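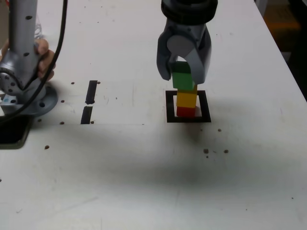 Keeping a console alive in an ordinary lounge room

Every winter the same advice does the rounds for people who play games at home, and most of it is written by someone with a stand to sell you. I've had consoles under the same telly for 14 years, in a house with a dog, carpet and a wood heater, and I've tried more of the tricks than I'd like to admit. A few are worth your while. The rest I've put down here as well, so you can keep your money.

Dust

Switch off at the wall and let the thing cool before you start. Use a soft brush, a clean paintbrush is fine, and work along the vents with the vacuum hose held a hand's width away in the other hand. Don't press the nozzle against the plastic. I'm told a vacuum can build up static, and I've never seen it kill a console, but I've also never felt the need to find out.

Canned air is the favourite of every tips page going. It does shift dust. The trouble is where it shifts it to, and in most consoles that's further in. If you do use it, hold the can upright and use short puffs. A fan that spins freely under a long blast doesn't thank you for it, so keep the bursts brief or leave the can on the shelf.

Once every couple of months is plenty for most people. With a dog, I'd say monthly.

Cooling stands

I bought the Kidia stand with the two fans. It lit up blue and it made a noise. The console ran with the same fan note it always had, on the same game, and the stand took up one of the USB ports. What did make a difference was dragging the cabinet forward off the wall and taking the back panel off it. Four screws and a bit of swearing.

If yours lives in a closed cupboard, open the door while you play. I know it looks untidy. A console breathing its own exhaust all evening will be louder than any mess.

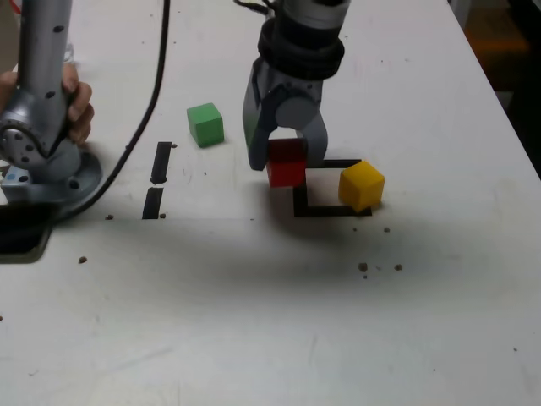
A red block at the corner of the tape.

Sticky buttons

Soft drink is the usual culprit, and cordial is worse. Take the batteries out if the controller has removable ones, or switch it off properly if it doesn't. Dampen a cotton bud with isopropyl alcohol from the chemist, squeeze out the excess, and run it around the edge of the button while you press it in and out. Then leave the controller alone for an hour. Repeat if it still catches.

Baby wipes get recommended a lot. They leave a film. So does window cleaner, and I'd keep that well away from the screen of a handheld too. For the grips, a barely damp microfibre cloth with a drop of dishwashing liquid does the job, followed by a dry one.

The toothpick in the seams is the one old trick I'll vouch for. Wooden, not metal, and go gently. You'll be revolted by what comes out.
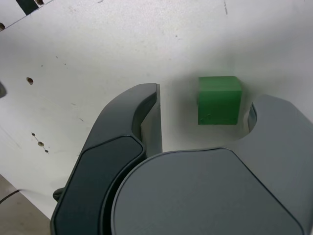 Stick drift is where the really hopeful advice lives. Your character wanders off to the left by itself, you search for a cure, and you're told to blow on it, rotate it, tap it, or squirt something under the rubber skirt. I've done the lot. The Prusero contact spray got me nine days of straight walking in Plovlow before the drift came back, a little worse to my eye. If it's dirt, cleaning may well help. If the part inside has worn, no spray is going to put it back.

Before you do any of it, try these in order. Recalibrate in the settings menu if your console has that option. Widen the dead zone in the game itself. Then check whether the controller is still covered, and ring the shop before you open it, not after. A fault in something fairly new is the seller's to sort out a lot more often than the seller will let on.

Discs

Wipe from the centre straight out to the rim with a soft cloth. Never in circles. Toothpaste is meant to polish out scratches, and I tried three brands on a disc I didn't care about. It had one scratch when I started and a general haze when I finished. The banana skin method I leave to braver people.

Cables and power

A surge-protected board is worth having, but they don't last forever, and if yours has an indicator light that's gone out, replace it. You don't need a gold-plated HDMI lead. The bloke at Kováčik tried to sell me one with a box the size of a paperback. The lead that came with the console was fine and still is.

For the tangle behind the telly, save the paper twist ties from bread bags, or cut strips of old bike tube. Label both ends of each lead with masking tape. I resisted that for years and I was wrong.

Storage claims

One forum post, with more than 3,000 likes, says to keep spare controllers in a zip bag with rice. Rice is dusty and does very little. If you're putting gear away for a few months, charge the controllers to half, wrap the leads loosely and choose a cupboard that isn't against the bathroom wall.
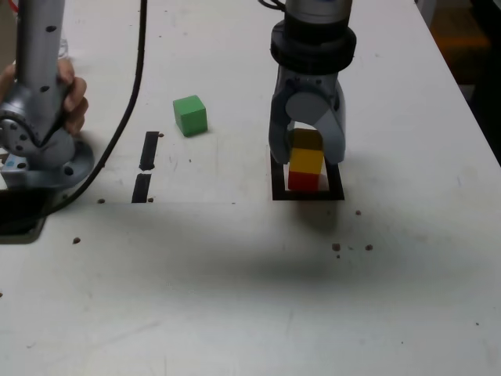 Radoslava Bartoš writes that I'm too hard on the stands, and that hers dropped the fan noise straight away in a west-facing flat in January. Maybe so. I'd want to know whether she also moved the console when she put the stand under it, as that's usually the bit that does the work. She's sending me hers to try, and I'll run it in the same cabinet with the back panel on.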